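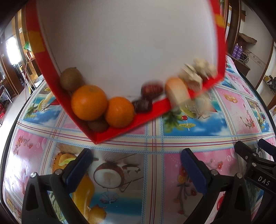 By Tayla Henare
Filed under: Backyard Wildlife

How to put up a bird nest box that birds might use

Most nest boxes sold in garden centers are decorations. I have monitored boxes along the creek at Ruawai for long enough to be suspicious of anything with a little porch on it, and of most of the advice printed on the packaging. What follows is how I do it now, after a good deal of doing it wrong.

Pick the bird first

A box for "garden birds" is a box for house sparrows, if you're lucky. Find out which hole-nesters already live within a short walk of you. Spend a couple of early mornings outside and write down what you hear. If you have no chickadees within sight of the yard, a chickadee box is unlikely to bring them in, whatever the label says.

Once you know the bird, look up the entrance size it needs and get a box with that hole. Too large and bigger birds will take it over. I measure the hole on every box I buy. Declan Gilchrist, who puts up more of them than I do, bought a batch last year where the holes didn't match the tag, and he had to fit metal plates over the lot.

What to look for in a box

Plain untreated wood, thick enough that it doesn't flex when you press it. Thin walls heat up fast in the sun.

Drain holes in the floor and a gap for air near the top. If there aren't any, drill them.

A roof that hangs well out over the entrance.

A side or front that opens. You can't clean a box you can't open, and you can't find out whether your theories are any good either.

No perch. Cavity nesters don't need one, and it gives a predator something to hold on to.

I've been sent the Skomilano box to try, the one that's supposed to "mimic a natural cavity." It's a tube with some bark glued on. In two seasons mine has housed spiders and one very contented wasp queen. That proves nothing much, but I won't be buying another.

Putting it up

1. Face the entrance away from the worst of your weather. People will give you an exact compass bearing for this. I've never seen evidence that a few degrees matters.

2. Choose a spot with a clear flight path to the hole. Trim twigs in front of it, but leave cover nearby for fledglings to land in.

3. Use a smooth metal pole with a baffle if you have cats, raccoons or snakes. A tree trunk is a ladder.

4. Keep it well away from your feeders. All that coming and going makes nesting birds nervous, and jays learn fast.

5. Tip the box very slightly forward so rain runs off the front.

6. Tighten everything, then shake it. If it wobbles for you it will wobble in a gale.

Get it up before winter is over. December is fine. Some birds roost in boxes on cold nights, and they like to look a place over long before they carry in any moss. 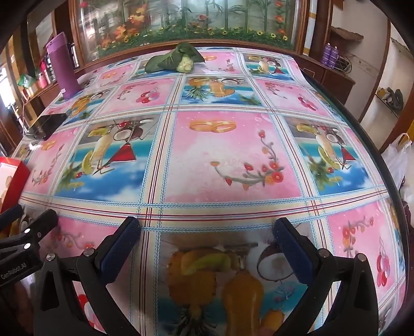
Reading time: 2 min

Checking without doing harm

Tap the side gently before you open it, and wait for a sitting adult to leave. If she stays, close up and walk off. Keep each look short, and stop looking once the chicks are fully feathered, or you may send them out too early.

Once a week is plenty. Rawiri Pomare fitted a camera in his and says it saves opening the door at all, which I accept, though I notice he now spends his evenings watching an empty box.

Write down the date, what was in the nest and the weather. Keep the dull visits too. At Ruawai we have 196 visits on paper from last season and a lot of them say "nothing." Those are the ones that tell you which boxes to move.

Cleaning

Wait until you're sure the last brood has gone. Check what the law says where you live, too, before you move any nest or leftover egg. Wear gloves and a mask, lift the old nest out in one piece if you can, and scrub with very hot water. Skip the insecticide. Leave the box open to dry for a day and shut it again.

When nothing moves in

Give it two springs. If there's still no sign, shift the box to a different side of the yard before you spend money on a new one. Scattering wood chips inside is often suggested. It helps with a few species that don't bring their own material, and for the rest I doubt it does anything.

Ataahua Pryor moved one of hers off the garage wall to the old plum and had chickadees in it by the next May. She credits the plum. I'd want to see it happen again.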